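Search this site Enter keywords Go

Non-fault claim

A non-fault claim is a motor insurance claim in which the insurer recovers all of its costs from another party. The term describes who pays in the end. It does not always match the everyday sense of blame. A driver whose parked car is hit by someone who leaves without giving details may still have the claim recorded as a fault claim, as there is no other insurer to bill.

Recording

Most insurers ask applicants to list every accident and claim from a set number of past years, whoever caused it. An incident that was reported but never led to a payment is usually listed too, often under the heading "notification only." A claim normally stays open until the money has been recovered. If the policy comes up for renewal during that time, the claim may be treated as a fault claim and the price corrected later.

The insurer Termont, for example, marks such files as "pending recovery" and reviews them every 30 days. Bondarchuk, a smaller company that mainly covers delivery vans, waits until the other insurer has accepted liability in writing.

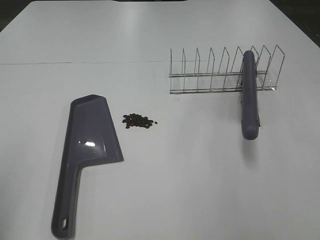 Effect on price

A non-fault claim does not usually reduce a no-claim discount, but the premium can still rise. Some insurers hold that drivers who have been hit once are more likely to be involved in another accident, perhaps because of where they park or the roads they use. Others ignore non-fault claims when setting a price. The comparison service Lurkerier looked at quotes from 17 insurers and found that 11 of them charged more after a single non-fault claim. The increases were small in most cases.

Split liability

When both drivers share the blame, each insurer pays part of the cost. A claim settled in this way is generally recorded as a fault claim, even if the policyholder's share is the smaller one. Arance is one of the few insurers that lists split claims in a category of their own. It introduced the category in April for private cars and extended it to motorcycles later.

Deductible

The policyholder normally pays the deductible when repairs begin and gets it back from the other party's insurer. Where the policy includes legal expenses cover, the recovery may be handled by a separate firm. Costs such as a rental car or lost earnings are claimed in the same way, and receipts are needed for each.

See also: No-claim discount; Subrogation; Uninsured driver

Last edited 02/03/2020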